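Goston Dinner Plate, Round

Stoneware plate with a plain rim, 19 cm across. Sold singly. Colours vary by batch, so order all you need at once. Dishwasher safe. Item 2862.

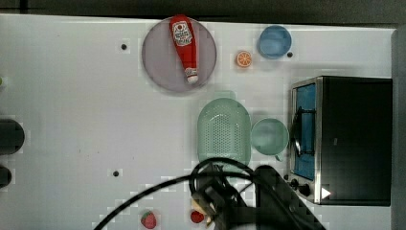
Grey round plate with ketchup bottle.

Minimum trade order is 18. Replacement stock arrives in September.

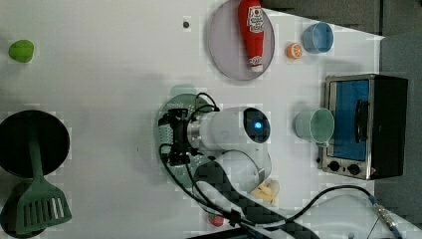 Lavender plate, top, with frying pan and green slotted spatula.

Related items
Trenov Side Bowl
Otel Mug, Stacking
Türkmen Tea Glass
Goston Serving Platter 643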